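Iltero Arm and Hand: Set-up Guide
Last updated: September
Search this guide Enter keyword Go
Print this page | E-mail this page

Section 2. Planning and budgeting before you order

Read this section before you send a purchase order to Dernell. Most delays in the first month come from items left off the order.

2.1 Work out the floor space

1. Choose the desk or counter where the arm will do its work.
2. Mark the working area on the floor with coloured tape. Leave the tape down until the installer has signed off.
3. Check that a chair can be pushed back without crossing the tape.
4. Measure the doorway and the lift. The arm ships in one piece.

Note: Carpet is fine under the stand, but tape lifts from it sooner than from a hard floor. Budget for a second roll.

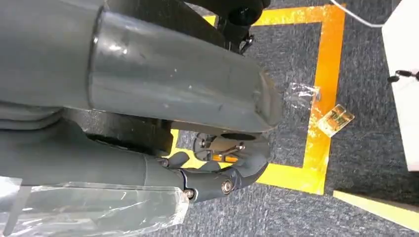

5. Write the floor measurements on the order form. Dernell uses them to choose the cable lengths, and a longer set ordered later is charged at full price.

2.2 Set the budget

1. Start with the quoted price for the arm and hand.
2. Add $2,000 for installation and the first day of training.
3. Add $987 for the spare finger set, part SALAMEH-F. The hand can't be used with a damaged finger, and spares are not kept in every city.
4. Add freight both ways if you are leasing.
5. Set aside nearly $2,000 for small items: power boards, adapters, cable covers, storage boxes and practice objects.

Caution: Do not take the small items out of the training budget. They are bought at different times and are usually approved by different people.

If the arm will work near heat, ask for a price on the Nomex sleeve. It is not part of the standard kit and can't be fitted on site.

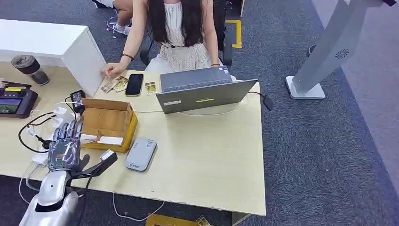 Can we buy the arm this year and the hand next year?
Order them together if you can. The hand is matched to the arm at the factory, and adding one later means sending the arm back at your own cost.

2.3 Plan the power and cables

1. Allow 4 outlets at the work area. Do not share them with a heater or a kettle.
2. List every screen, laptop and handheld unit that will sit on the desk, with its charger.
3. Price cable covers for any run that crosses a walkway.
4. Label both ends of each cable before it goes in.

Caution: Switch off at the wall before moving any cable near the arm.

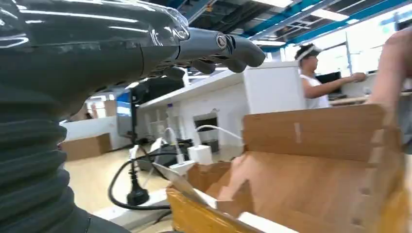 Salameh wrote to us after an earlier edition that the outlets were the one cost they had missed, and that the electrician's bill arrived after their budget had closed. Get that quote in writing before you order, and attach it to the form.

5. Keep the shipping boxes until the warranty period ends. Returns in other packaging are charged a repacking fee.

Go to Section 3, Unpacking.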